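Amegashie kitchen chores set, README

Read this before you download anything. Written in a hurry, will tidy up in May.

What it is

Teleoperated recordings of small kitchen and tabletop jobs. One arm, two soft fingers, a camera at the wrist. Picking up, putting down, opening, tipping out, stacking, binning. The dull stuff people do forty times a day without looking.

468 episodes in this release. Each one is a single try at a single chore, with the wrist video, joint positions, finger opening and a line of text saying what the operator was asked to do.

Why

Odette Besnard and I kept having the same argument over lunch: can a machine clear a table yet or not. Her answer was no. Mine was sort of. So we started writing down what sort of means. Demos always show the good run. We wanted the other runs too, labelled properly, so you can train on them or at least look at them and wince.

Short version of where we've landed: moving one light thing from here to there on a clear bit of table, yes, mostly. Anything with liquid, a lid, a tab, or a neighbour standing too close, still depends on the day.

Chores covered

cans: pick up, move, put in bin, tip out over sink
cups: pick up, separate a pair, nest, un-nest, line up at the back
cloths: fold once, drag across a spill
lids: lift off, put back on (screw lids not included, gave up)
cutlery: sort into tray, forks and spoons only

Cans are the biggest group. Easy to find, everybody drinks them, and harder than they look. A full can is stiff. An opened one gives when you squeeze, and it gives differently when it's half empty. The fingers are soft so they wrap instead of pinching, but too much force still dents the wall.
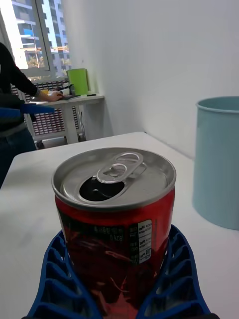 Can chore, wrist camera. Tab up, fingers on both sides.

For the opened cans, the fill field has three values: full, part, empty. It was set by the operator by hand before the run, by lifting the can and guessing. Treat it as a guess. Some early runs have no value at all, those say "na".

What counts as done

Done = object ended up where the text line says, upright if it should be upright, let go of, fingers clear. Not done = anything else. We argued about "nearly" and dropped it. If a cup lands in the right spot and tips when the fingers open, that's not done.

There is a separate spill flag. A can can be done and spilled. Please don't filter on done alone and then tell people your robot is tidy.

Time limit is 60 seconds per try. A person does most of these in a couple of seconds, keep that in mind when you read the sucess numbers. No credit for speed anywhere in the labels, but timestamps are there if you want to work it out.

Files

episodes/ one folder per try
meta.csv one row per try: chore, text line, done, spill, fill, operator initials
splits/ train and test lists
notes.txt odd things, read it

Test split is by day of recording, not random. Random split makes everything look better than it is. Blagoje Nikolaidis tried both ways on our behalf and the gap was big enough that I threw out the random lists so no one uses them by accident.

Cups

Cups are where I'd start if you're new. Light, plain colour, no printing to confuse the vision side. The trouble is spacing. One cup by itself is the nearest thing in here to a solved chore. Two cups close together and the finger has to go down the gap, and if it can't, it shoves one cup into the other, and then the wall gets involved.

Text lines for cups always name the cup by colour ("pick up the pink cup"). Never by left or right, because left and right change as the arm moves round. Colour names are whatever the operator typed. So the same cup might be blue, light blue or teal depending on who was on. Didn't normalise this. People at home won't either.

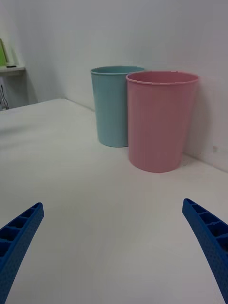 Raimo Miettinen: I'd push back on calling single cups nearly solved. Solved on your table, with your light, at that height. Put the same cup on a draining rack beside a wet plate and I'd bet on the plate losing. Could the README say "nearly solved on a clear table" at least?

Fair. Nearly solved on a clear table. Leaving his comment in as well, he's right about the rack.

Known problems

- Wrist camera only. When the fingers close, the object can block most of what's behind it. No overhead view in this release.
- Background changes a bit over the recording period. Things on other tables got moved, and people walk around. Faces blurred where we found them. If you spot one we missed, tell me and I'll pull the episode.
- White table throughout. A model trained on this alone will probably be hopeless on dark wood. We haven't tested that properly.
- Finger opening is logged as a motor value, not millimetres. Conversion in notes.txt, only good for the second half of the set.
- Cloth episodes are the weakest. Text line says "fold the cloth" and what you get is often more of a scrunch.
- Some operators are a lot better than others. Initials are in meta.csv, be nice.

What it's not for

Not for safety claims. Not for anything hot, sharp or breakable, there's none in here. Not for deciding whether to buy a household robot, though people do write and ask. My usual answer is a dishwasher and a good bin.

Shop floor use: Ledex asked whether the can grasps would carry over to parts picking at their Mandholm site. Maybe for light cylinders. Their bins are jumbled and ours are one thing standing on a table, so I'd expect a fair bit of extra recording before it's any use on a line.

Next release

Aiming for 1,000 episodes, with an overhead camera and a drying rack (hi Raimo). Dzifa Alhassan is reworking the cloth instructions so they describe an end shape. Screw lids maybe.

Contact and licence

Free for research and teaching, credit the Amegashie set. Commercial use, ask first. Problems, missed faces, wrong labels: open an issue, one per problem please, with the episode folder name in teh title.

Last edited Thu 20 February. GG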